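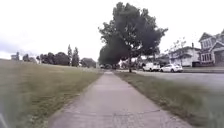

Oficina Partilhada de Vevildale · Grupo de Robótica

Contra o robô perfeito (opinião)

Escrevo isto depressa, entre duas impressões 3D. Desculpem o tom. Mas na última reunião voltou a conversa de sempre: que o Rumirmont devia ter lidar, que sem lidar é brinquedo, que por 2000 euros se compra uma base pronta e fica o assunto resolvido. Não concordo. E como na reunião falo mal, vai por escrito.

O Rumirmont custou-nos 489 euros. Motores de segunda mão, chassi cortado cá na bancada, uma placa que o Joscha Kettler tinha na gaveta. É feio. Anda. O que quero dizer é que um passeio de bairro ensina mais a uma máquina destas, e a quem a monta, do que qualquer sensor caro pousado em cima duma mesa.

Pensem no que é um passeio. Toda a gente julga que são duas linhas direitas. Não são. A relva entra pelo cimento, a berma desfaz-se, a borda que o programa procura umas vezes está lá e outras é só terra. O nosso primeiro detetor procurava rectas. Elegante, doze linhas de código. Foi para o lixo.

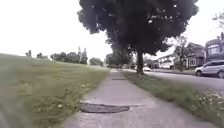

Depois há os remendos. Asfalto escuro em cima de cimento claro, e o segmentador, coitado, treinado com passeios limpinhos, decide que aquilo é estrada. Ou buraco. Ou nada. O Jabari Tanui passou uma semana inteira a mexer nos limiares de cor e no fim fez o que devia ter feito logo: foi buscar imagens do sítio onde o robô anda, 4000 delas, e marcou 200 à mão. Duzentas! Com café e má vontade. Melhorou mais numa tarde do que em dois meses de discussão sobre que rede usar.

Aqui é que eu queria chegar. A malta do "compra feito" diz que estas coisas já estão resolvidas. Estarão, nos armazéns. Num armazém o chão é do dono e o dono pinta-o como quer. Na rua ninguém pinta nada para nós, e ainda bem. Não me agrada a ideia de que a cidade se tenha de arranjar para caber no robô, passeios lisos e árvores podadas para a câmara ver melhor. O robô que aprenda. É ele que está de visita.

E a suspensão, já agora. Fui eu que insisti nas rodas rígidas, assumo. Errei. Cada junta entre placas é uma pancada, a câmara abana, a odometria acredita em tudo o que lhe dizem e o mapa sai torto. Mas só percebi isto porque fui eu a apertar os parafusos e depois a apertá-los outra vez. Se a base viesse fechada numa caixa, mandava um mail ao apoio ao cliente e ficava á espera.

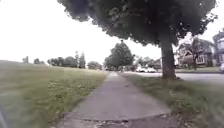
Dizem-me também que é perigoso, um trambolho caseiro no meio das pessoas. É o argumento que levo mais a sério. A minha resposta: velocidade de passo, alguém sempre ao lado, botão de paragem que corta a corrente a sério e não por software. Isto devia ser regra para todos, incluindo os comprados. O Mwaipopo, o projeto anterior, tinha a paragem por wifi. Uma vergonha, e também fui eu.

Outra coisa, a luz. Céu branco, copa escura por cima do passeio, e a câmara não sabe para qual dos dois há de olhar. Com a exposição automática perde-se o horizonte inteiro. Há quem veja nisto prova de que precisamos do lidar. Eu vejo prova de que precisamos de fixar a exposição e medir só na metade de baixo, coisa que custa zero euros e uma noite. Se depois disso continuar mal, venha o lidar, eu próprio assino a folha da compra.

Não sou contra gastar dinheiro. Sou contra gastá-lo antes de saber o que falta. A Pirex, a bancada de testes que temos ao fundo da sala, foi comprada assim, com entusiasmo, e agora serve para pousar casacos.
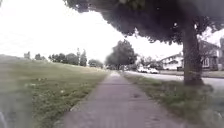

Última alteração: 21 de janeiro

Acrescento, depois de ler as respostas na lista. O Joscha acha que exagero e que uma câmara sozinha nunca vai chegar debaixo das árvores. Pode ser. Mas então façamos a coisa como deve ser: o mesmo percurso, o mesmo robô, exposição fixa, suspensão nova, e só depois se compara com um lidar emprestado. Em abril há tempo melhor e as peças da suspensão ja cá devem estar.

Quem quiser ajudar a marcar imagens que apareça. Não é preciso saber programar, é preciso paciência e distinguir relva de cimento, o que às vezes é mais dificil do que parece. Os ficheiros estão no computador ao lado da fresadora. Não mexam na pasta "velho", ainda preciso dela.

© Oficina Partilhada de Vevildale | Contactos | Voltar ao topo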